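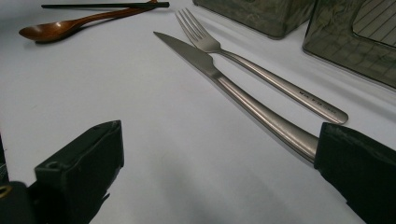
Wrist view from the hand-held gripper: knife handle at the right finger, fork alongside, wooden spoon and chopstick at upper left.

Lornora Cutlery: data card

Version of June 16, 2020
Contact: Chaminda Roy, Lam group

Summary

Lornora Cutlery is a set of tabletop demonstrations for learning to pick up thin, shiny objects from a flat surface. All demonstrations were recorded by people operating a hand-held two-finger gripper with a camera fixed to its body. No robot was used for collection. The set was built to test whether a policy trained on wrist views alone can choose a grasp point on an object whose neighbor has nearly the same shape and finish.

Task

The operator picks one named utensil, lifts it clear of the table and places it in a target area. Other utensils and containers stay on the table as distractors. Layouts were changed by hand between episodes. An episode starts with the fingers open and ends after release. Failed grasps were kept if the operator recovered within the same episode.

Contents

Each episode folder holds:

video.mp4, wrist camera, color
pose.csv, gripper position and orientation in the table frame
width.csv, finger opening
label.json, target utensil, layout number, operator code, outcome

Pose and width are resampled to the video timestamps. Raw logs are in a separate archive and are not needed for training.

Splits

The test split uses layouts that do not appear in training. Operators do appear in both, so results should not be read as generalization to new operators. The February recordings used an earlier finger covering and are stored under legacy. We did not train on them.

Baseline

The baseline, Plusar, takes a history of 2 images and predicts relative gripper motion and finger opening. Zusura is the same network with an added head that predicts the grasp point in the current image. The head is dropped at run time. Both were trained with 5 random seeds.

Zusura chose the correct utensil more often when a fork and knife lay close to parallel. For isolated utensils the two models did not differ beyond the spread between seeds. Most remaining errors were grasps too near the end of the handle, where the utensil rotates during the lift. Per-seed results are in results/table_4.csv.

Known issues

The fingers hide the grasped part of the handle at contact. Grasp point labels for those images are carried over from earlier images and drift if the utensil slides.

Reflections on steel handles move with the camera. Strong brightness augmentation made this worse in our tests and is off by default.

Finger opening is unreliable near full closure on thin handles. Use the outcome field to decide whether a grasp held.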